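Sostari se queda sin su feria de coctelería en invierno (pero la tendremos en marzo)

Feb 7, 2018

Pues ya está confirmado: la feria de coctelería de Sostari, que este año iba a estrenarse en febrero, se pasa a marzo. Lo han comunicado esta mañana los de Arango, que son los que la organizan, con un correo cortito a los que teníamos la entrada comprada. A mí me ha pillado desayunando y, no os voy a engañar, me he llevado un disgusto, porque ya había cambiado un turno para poder ir.

El motivo es el local. El antiguo almacén de Korix, donde se iba a montar todo, sigue sin la licencia para servir alcohol, y sin licencia ya me diréis qué feria de coctelería hacemos (¿de zumos?). Según el correo, los papeles están entregados y solo falta la última firma, pero no han querido arriesgarse a tener las barras puestas y la puerta cerrada. Me parece sensato, aunque podían haberlo dicho hace un par de semanas, cuando medio pueblo ya lo andaba comentando.
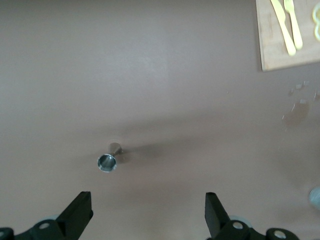 Las entradas valen para la fecha nueva y no hay que hacer nada, basta con guardar el mismo código. Quien no pueda ir en marzo tiene 12 días para pedir la devolución desde la página de la feria, y devuelven el importe completo, gastos de gestión incluidos. Lo he preguntado dos veces porque con otros eventos me he quedado sin esos gastos y no me hizo ninguna gracia.

El programa se mantiene casi igual. Siguen las catas de vermut, sigue la charla sobre amargos caseros (¡a esa no falto!) y sigue el concurso de aficionados, en el que hay 57 inscritos. Lo que se cae es el taller de hielo tallado, porque la gente que lo daba tiene otro compromiso en marzo. Una pena, era de lo más original que traían, y dicen que intentarán recuperarlo más adelante, sin prometer nada.

También cambia el aforo. Al principio se hablaba de meter a todo el mundo en la nave grande y ahora serán turnos de 300 personas, con entrada por la puerta del río. Yo lo prefiero así, qué queréis que os diga. El año pasado, cuando aquello era todavía una cosa de una tarde en la plaza, tardé más en pedir un negroni que en bebérmelo, y mira que me lo bebí despacio. En total se han vendido 3,166 entradas, así que a poco que se concentre la gente por la noche, los turnos se van a agradecer.

De la fecha exacta no sueltan prenda. En el correo pone «segunda mitad de marzo» y punto. Los bares de la zona están un poco que trinan, como es normal, porque más de uno había reforzado personal y encargado género para este mes. He pasado por un par a media mañana y en los dos me han contado lo mismo: que lo entienden, que mejor aplazar que suspender, pero que alguien tendría que haberles llamado antes.

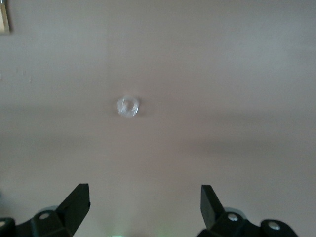 Desde Prarkard contestan que ellos, que llevan las reservas de los puestos, se enteraron a la vez que todos los demás y que están telefoneando a los expositores uno por uno. Añaden que ningún puesto se ha dado de baja de momento y que a los que ya habían pagado se les respetará el sitio y el precio, también si la feria termina alargándose un día más, cosa que se está estudiando.

Ojalá salga lo del día extra, la verdad. Yo vuelvo a cambiar el turno en cuanto haya fecha, y por aquí la pongo nada más saberla. Si alguien tiene problemas con la devolución, que lo deje en los comentarios y lo vamos mirando.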